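Maple board as a work surface — oil it or leave bare?

Woodwork & Finishing > Boards, blocks and worktops

keegs_sandhu
Wednesday dinner break so quick one. Got a maple board, long strips glued side by side, going flat on a metal bench as a work surface. No finish on it yet. Do I oil it or leave it bare? Don't want anything coming off on what I put down on it. Had 252 grit discs off the bloke at the Trarnholm market, no idea if thats a real grit but it came up nice.

Mortice_Moll
Oil. Every time. Bare maple goes grey and grubby in a month, I've got one to prove it. Two thin coats, wipe off, leave overnight.

aurelio_t
Disagree with Moll. Oil on a work surface is a pain, gets on paper, gets on tape, gets on your sleeves. Bare and a quick sand when it looks tatty. Had mine bare since the Gidey workshop days and its fine.

Mortice_Moll
Fine as in grey?

aurelio_t
Fine as in flat. Bit grey.

keegs_sandhu
Ok so what about movement. It's screwed down near the two front corners, dark screws into the bench holes. Bench is the blue one with the grid of holes all over. Front edge is smooth already, not touching that.
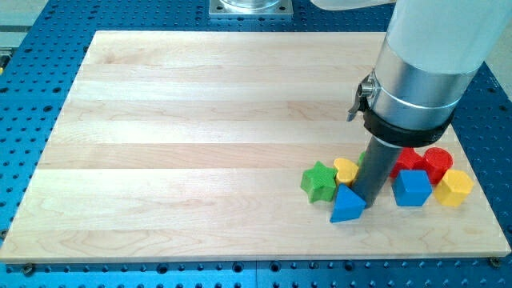 Does a glued-up maple board need finish on the underside as well as the top?
Put the same finish on both faces and the ends, otherwise one side takes up damp quicker than the other and the board cups.

planeshavings56
What he said re underside. Everyone forgets it. I did a Uris kitchen top years ago, only did the top face, rocked like a boat by April.

keegs_sandhu
So if bare, bare both sides?

planeshavings56
Yep. Same both sides, whatever you pick. And slot the screw holes a touch across the grain so it can move. Grain runs left to right on yours so it'll want to grow front to back.

aurelio_t
Slots yes. Don't crank the screws down either, snug and stop.

Mortice_Moll
Still say oil. Or hard wax if you're that fussed about your sleeves. Ulitar do a matt one, goes on thin, I did my bench with it and nothing sticks. Not cheap mind.

aurelio_t
Hard wax I could live with. Not oil.

Mortice_Moll
I'll take that.

keegs_sandhu
Nice pale colour on it though, creamy in places, bit honey in others. Will the wax turn it yellow?

planeshavings56
Clear will warm it up a bit. Test on an offcut. Or the underside, you're doing that anyway.

keegs_sandhu
Offcut it is. Might go over with 1000 first?

Mortice_Moll
NO. Way too fine, wax won't key in. Stop at what you've got.

keegs_sandhu
Ok ok. Screws out tonight then, slots, wax both sides. Will post back at the weekend if I remeber — ta all

Aurelio Trujillo (aurelio_t)
Let it cure before you put anything heavy on it. Tin will say how long, then leave it a day more.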